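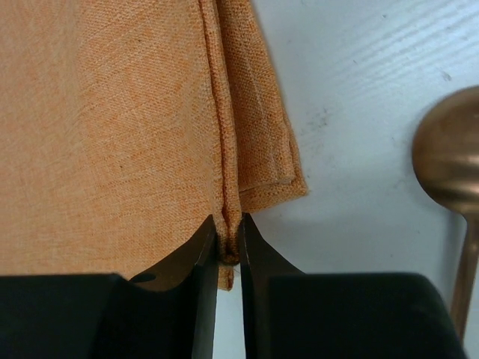 Mohcine Lahlou
Folding notes, October. Cloths first, card second, drawer last. Long thread, mute as required.

1/ A doubled edge does not fold like the rest of the cloth. Put a hem across the fold line and you have at least twice the thickness at that point, usually more where two hems meet. The fold opens there and the stack leans.

2/ Remedy: fold parallel to the longest hem first, with the hem lying a finger's width inside the far edge. Hem on hem makes a ridge. Hem beside hem lies more or less flat.

3/ Knitted cloths and woven cloths want different handling. Woven takes a crease and keeps it. Knitted takes it for a few minutes, then rounds off. Pressing harder changes very little.

4/ For knitted cloths I now roll the last third. A roll doesn't depend on a crease. It costs some depth in the drawer and I have the depth.

5/ Corners. Pick a corner up by the hem, never by the panel. If you pinch the panel it stretches on the bias and you spend the next fold trying to find square again. On a peach or orange cloth with mixed threads, the hem is also the only part you can find by feel.

6/ Pinch the hem about halfway up its thickness and both layers come together. Pinch only the top ridge and the under layer stays behind. This accounts for most of my crooked folds over the years.

7/ Small dark specks in pale orange cotton: check them before washing. Some are seed husk left in the yarn and will never come out. Others are food. Scrape with a thumbnail. If it's raised, it's food.

8/ Washing temperature, as asked last time. I use 40 for cloths in normal use. The old notes from the Keogh Street kitchen say 60 for everything, and their cloths came back short. One from that batch is 54 cm on the long side and I remember it longer.

9/ Let them cool flat before folding. A warm knitted cloth folded straight from the dryer sets with whatever mistake you made.

10/ Metal things. I keep one heavy spoon or ladle on the worktop while folding and lay it along the finished edge as a weight. A bowl does the job too, but it rolls about and gets in the way of your wrists.

11/ Lay the spoon down to the right if you fold from the left. Otherwise you fold over it. I have put away a cloth with a teaspoon in it more than once and both were missing for a week.

12/ Surface. White, smooth and clear of crumbs is best. Loose threads show up on it and the cloth slides, so you can square it by moving the whole thing. On bare wood the underside catches and the top layer creeps ahead.

13/ The drawback of a slippery top is that light cloths travel when you pull a corner over. Hold the near edge down with the flat of the other hand. Fingertips aren't enough.

14/ Next, card. The drawer under the cloths holds paper: instructions, guarantees, recipe cuttings, the plan of the water main for the Nurkgate flat. All of it lives in plain card folders, the sort with two flaps and nothing else.

15/ A card folder is a fold someone else made for you, at the factory, along a scored line. Keep to the score. If the flap goes over even slightly off it, you get a second crease beside the first and from then on it can't decide which to use.

16/ New folders are often pressed shut so hard that you can't start them with a nail. Hold the lower flap down, get something thin into the mouth and lift near the middle. Lifting at a corner twists the flap and softens the corner permanently.

17/ Once lifted, a flap should be able to stand. If it falls straight back, the score is stiff and wants working a few times. If it flops right over, the score has gone and the folder will shed paper in the drawer.

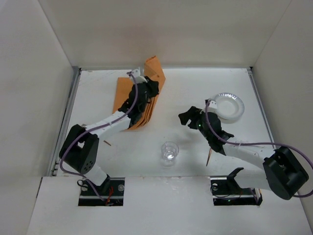

One flap up, the other flat on the white top. Thin wooden stick in front.

18/ For the something thin in post 16, a bamboo skewer or a chopstick is good. It's round, so it doesn't cut the score. A table knife does cut it, slowly, and you find out a year later when the folder comes apart in two boards.

19/ Break the point off the skewer first. I went through a sheet of the Studik extractor manual with a pointed one. Page on filter removal. I can still read it, minus one dimension.

20/ Buying. The stationer in Dusville sells folders by the box of 1,000, for offices, and will split a box if you go in near closing time. I bought 62, which was what was left in the open packet. It's too many. If you are local and want a dozen, send a message.

21/ Tan card shows orange or brown at the edges once it's been handled. I take no notice of that. Frayed edges I do replace, as the fibres catch on the runner.

22/ Labelling: pencil, on the lower flap, inside. Anything on the upper flap is upside down half the time. Sticky labels dry out and fall into the cloths above.

23/ How the drawer is laid out at present. Front: folded woven cloths, stood on edge like files. Middle: knitted ones, rolled. Back: the long wooden things – skewers, chopsticks, one spurtle. The ladle hangs up, it was always too tall.

24/ Standing cloths on edge only works if the drawer is nearly full. With gaps they slump. I fill the gap with an empty folder bent open to a right angle, one flap on the base and the other upright as a divider. Replace when it sags.

25/ Drawer depth matters more than width. Internal depth front to back on mine allows 8 cloths on edge before the knitted ones start. With a ninth it closes but the back panel bows.

26/ Things I tried and have stopped doing. Clips on the hems: they mark. Elastic bands: they perish and stick to the weave. Folding cloths inside folders: a neat parcel, and you then have to unpack the parcel to dry a cup.

27/ Sequence, for anyone who only wants that. Cool flat. Find the long hem. Square it on a smooth top. Fold with hems side by side. Weight the edge. Fold again, or roll if knitted. Put away with the folded edge up.

28/ Folded edge up is for the fingers. With the open edge up you pull out one layer and leave the rest.

29/ I haven't covered fitted sheets. There is a method and I don't think it's any better than putting them in a bag.

30/ Correction to 8/. I measured the Keogh Street cloth after it had been through again and it had not changed, so whatever shrinkage there was happened early. I have nothing to compare it with. Treat that post as a memory and not a result.

31/ Open item: shelf paper under the cloths, yes or no. Mine has been in since the drawer was fitted and has yellowed in a rectangle. I'll lift it next month and look at the wood.

Print this thread | E-mail this thread

Comments (5)

pellworthy
Post 6 explains my tea towels. I'd been pinching the top ridge only.

Anneke_T
Do you iron the woven ones before they go on edge? Mine slump even with the drawer full.

Mohcine Lahlou
No ironing. If they slump when full, fold once more so they're shorter and stiffer. Yours may be thin.

dripfeed
I'd take a dozen of the folders. Not that local, but I'm through Dusville fairly often. Have messaged.

G. Orrin
Disagree on 18. A bone folder, the flat bookbinding sort, is better than any skewer and lasts for decades. Agree about table knives. Shelf paper: lift it, mine had silverfish.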